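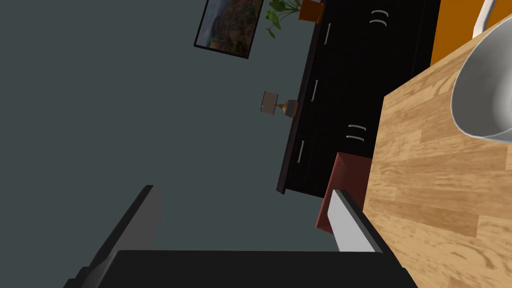
Josée Fortin wrote overnight that I have the order wrong: the serratus work should come before the external rotation work, and by the time I reach wall slides the upper trapezius has already taken over the job. She also objects to my use of "shoulders down" as a cue. Her point is that the scapula has to rotate upward for the arm to pass overhead, and a student who holds it down through the whole lift is fighting the movement she asked for.

I accept the second point without reservation. The first I wanted to test, so this morning's practice was rearranged.

Sequence as done: supine breathing, knees bent, arms by the sides. Quadruped protraction and retraction, elbows straight, slow. Forearm wall slides with a light push into the wall. Side-lying external rotation, right then left. Downward dog, short holds. No chaturanga.

Right shoulder at the start: stiff in flexion, pinch at the front near end range. Left unremarkable. After the quadruped set the pinch on the right came later in the arc. After wall slides it came later again, and with less bite. External rotation changed nothing I could detect, though last week, when I did it first, I credited it with the whole improvement. One morning is not a result. I will keep the new order for two weeks before I alter anything else.
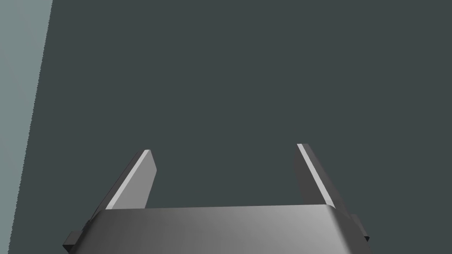

Grey on grey.

Notes on the quadruped drill. The common fault is moving the thoracic spine in place of the shoulder blades. It looks like cat-cow done badly. The correction that works for me is to lengthen the exhale and let the ribs settle before pressing the floor away. The press is small. If the head drops, the press was too large. Fingers spread, weight shared between the heel of the hand and the knuckle of the index finger, otherwise the load sits on the outside of the wrist and I feel it by evening.

Hand position in downward dog is still unresolved. With hands at shoulder width and index fingers parallel, I have to turn the upper arms out consciously and the right elbow complains. With the hands a little wider and turned out slightly, the elbow is quiet and the neck has more room. Decha Sriwong teaches the wider version at Ilden and does not discuss it. Ginette McIntyre teaches the narrow one and discusses it at length.

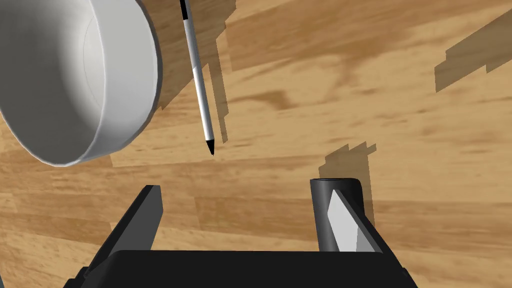

Notebook 3, p. 63

Copied forward from September, when the right side was at its worst: "Reaching for the top shelf is painful. Reaching behind for the seat belt is painful. Hanging from the bar is fine." I had not thought the last line important then. Hanging takes the arm fully overhead, and it was comfortable when an active lift to a lower angle was not. That argues for a control problem over a plain restriction of range, at least in my own case. The physiotherapist said something close to this and I did not write it down.

Hanging to be reinstated, feet on the floor, partial weight only. The Guerra bar in the doorway is too high for that, so I need a block under each foot or a strap looped over it.

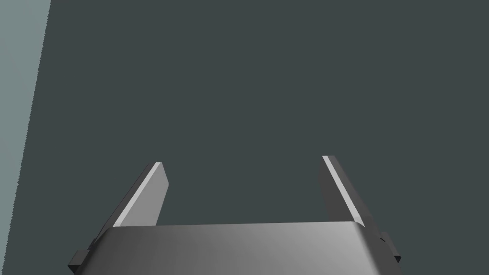 Ute Buschmann, 3/14/20

Afternoon. Second session, shorter. Repeated the wall slides with a rolled towel between the forearms and the wall. The towel reduces friction and makes it obvious when one side leads. Mine leads on the left. Slowing the right did not even it out; slowing both did.

Sleep position noted again, right side, arm under the pillow. Must stop.

Replied to Josée: agreed on the cue, provisional on the order, and asked whether she puts side plank before or after. She has not answered yet. Tomorrow the same sequence, 36 minutes including the rest at the end, and the strap goes over the bar before breakfast.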